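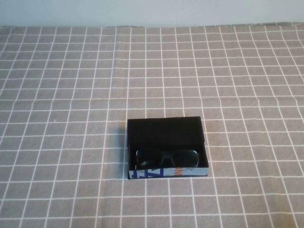
1/ Review of the Prasia pick-and-place kit, after my first evenings with it

I bought the kit from Ikeda, a small shop in Wekham, and it came on April 23, 2018. In the package are the arm, the controller, a power supply and a very thin manual.

2/ For testing I use dark sunglasses and an open black box with a printed front. Black on black is difficult for the vision software. On the pale cloth it finds the glasses quickly, but in the box it needs more light from the side.

3/ The software is called Pokititz. It is free for the first 100 tasks, then you must pay. I think they should write this on the web page in bigger letters.

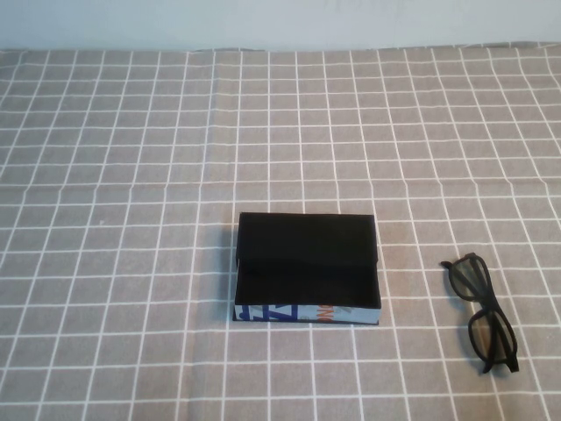 4/ I teach both directions, box to table and table to box. For each one I recorded 5 demonstrations. The manual says 3 are enough, but with 3 my arm closed too early on the folded glasses.

5/ What I like: the setup is simple, the motors are quiet, and support answers in clear English. What I like less: the cable of the controller is short, and the calibration must be repeated after every restart.

6/ The seller says the motors are good for 4,000 hours. I cannot check this, of course. A new version of the software is promised for September, and I will write again when I have installed it.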